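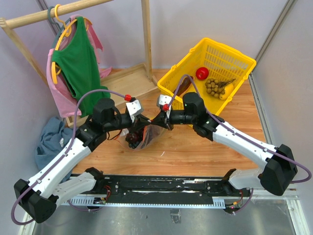 Bimanual bagging: does cutting the demo set actually hurt you? (long, sorry)

tisance_bench
Posted 31 December 2021

Okay so I've been sitting on this result since before the holidays and I want somebody to poke holes in it before I write it up properly. Two arms, grapes, thin clear plastic bag. If you've ever tried to get two grippers to agree about a plastic bag you know why I picked it and why I regret it.

I had 3,000 teleop demos across all our tabletop tasks, and 600 of those were the bag one. I trained the usual policy on all 600 and got okay-ish results. Then I went through every bag demo by hand (took me forever, do not recommend) and threw out anything where the operator paused in mid-air, regrasped more than once, or let the two gripper tips drift apart while they were working near the opening. That left 402. Same network, same training steps, same seeds.

The smaller set wins. It isn't even close on the part where both tips come together over the bag, which was always my worst stage. The old policy would hover there and dither. The new one just goes in.

Other stuff stays on the table while we do this, a yellow basket with a tomato and an eggplant and so on, plus the little clothes rack from the hanger task. I didn't clear any of it for training either.

zuvero_fan
Love this!! I've been saying for ages that pauses are poison. If the operator stops to think, the policy learns to stop, and it has no idea what the thinking was for. Did you try just trimming the pauses out and keeping the demos? That's so much less painful than binning 198 of them.

tisance_bench
Tried it, yes. Trimming got me maybe half the gain. The regrasps seem to matter more than I expected - I think because no two of them look alike, so the policy just averages them into mush.

hedegaard_lab_rat
I'm going to be the grump. You threw out the hard ones. Of course the demos with regrasps look messy, those are the ones where the bag did something annoying. So now your policy has only ever seen bags that behave, and you tested it on... what, exactly? If you laid the bag down the same way every time I don't buy this at all.

tisance_bench
Fair, and I knew this one was coming. I scrunch the bag up and drop it before each trial, so the wrinkles are different every time. But it's the same kind of bag throughout, with that orangey-red line along the edges, and I'd bet money the policy is leaning on that line. I don't have a bag without one. I should get one.

hedegaard_lab_rat
You should get one before you post a plot, yeah. A clear bag on a wood-grain table is nearly invisible to a camera. Take that colored line away and I think both of your policies fall over, and then the comparison means nothing.

nilutgate
Jumping in because we ran something similar back in May, with towels. Same pattern at first, filtered set looked great. Then we pushed the towel over between the two grippers halfway through a run and the filtered policy had no clue how to come back from it. The unfiltered one was slower and uglier but it recovered a decent amount of the time. So I'm sort of with both of you? Depends what you score. If it's clean runs, filter away.

tisance_bench
Ugh. I haven't done any nudging. That's a really good test and I kind of hate that I didn't think of it.

zuvero_fan
Couldn't you keep the regrasps and drop the hesitation, though? Those are two different kinds of messy and you've lumped them together. A regrasp is a recovery! You want those. I'd label them separately and train three or four mixes.

hedegaard_lab_rat
Agreed with zuvero_fan for once, mark the calendar.

second_elbow
Dumb question from somebody with a single arm: how do you route your cables? Mine snags at the wrist constantly, and every snag turns into a bad demo. If I filtered the way you did I'd mostly be filtering my own cable management.

tisance_bench
Not dumb at all. I clip it along the forearm and leave a big loop out past the elbow, then a narrower arch up and down to the connector. It looks ridiculous. The arch can pass in front of stuff from the camera's side, so the basket gets partly covered by it, but I'd take that over a tight cable any day.

second_elbow
Going to copy the elbow loop, thanks.

nilutgate
If you do the nudge runs, please log where in the task you nudged. We didn't and had to redo the whole lot.

tisance_bench
Will do. Plan is now: plain bags, nudges with the stage written down, and regrasps split from pauses. I'll keep the same seeds and put the numbers in this thread, even if they make me look silly.

hedegaard_lab_rat
Post the failures too. I'd read those first.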